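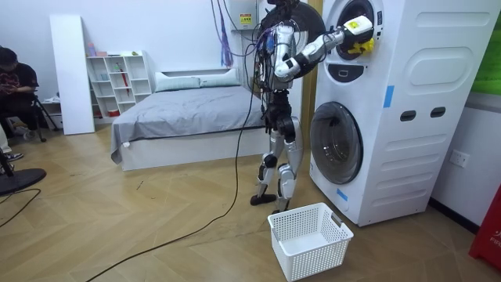 Hira laundry set – README

Short notes so people stop emailing me the same questions. Last edit Oct 24, 2024, N. Cisternas.

What it is

Clips and stills of laundry being done in a home-type room. Loading, unloading, into the basket, out of the basket. Some folding, not much. One stacked washer-dryer, white, two round doors, one over the other. Floor is light wood, herringbone. Same room the whole way through.

What's in the folders

clips/ – 600 clips, one job per clip
stills/ – 2,000 stills pulled from the clips
labels/ – one text file per clip, same name as the clip
notes/ – my own notes, messy, read at your own risk

Labels

Plain words, lower case. Verb first, then the thing, then where:

take towel upper drum
put towel basket
close door lower

"upper" and "lower" always mean the machine, never a shelf. "basket" is the white plastic one with the small square holes in the sides. It's a basket in every label, even if the labeler wrote hamper at first – I went back and changed those. If you find a hamper, tell me.

Clothes

Towels, T-shirts, pillowcases, socks. Socks are labeled as "sock" even when there's a pair balled up. Yes that's annoying. Changing it means redoing the July labels and I don't have the time right now.

Fitted sheets are in their own subfolder, clips/sheets. They take forever and most clips end before the sheet is fully out. Don't use them to judge how long a load takes.

Known problems

- 2 clips have no label file. Listed in notes/missing.txt
- Blue tape on the front of the machine. Leave it alone if you are shooting more, the positions are written down and I'd like them to stay true
- Dark things in the dark drum. Navy towels and black socks are nearly impossible to make out in there. Label says what went in, not what you can see
- Door state is sometimes wrong in the first batch (open marked as closed). Fixed wherever I caught it
- Some stills are near duplicates. Thin them out yourself, every 5th one is plenty
- Basket drifts. It starts in front and to the left of the machine but gets nudged during a session, so don't hard code where it is

Versions

v1 – clips only, labels by Telari
v2 – current. Stills added, labels checked again by me, sheets moved out

If you have v1 just delete it, the file names dont match v2 and you will mix them up.

Use

Fine for research and teaching. Ask before putting it in anything you sell. Credit line: Hira laundry set, Nicanor Cisternas.

To do

- rest of the sock labels
- a proper list of fabric types, Lonora said they would send theirs, still waiting
- more unloading clips, we are heavy on loadng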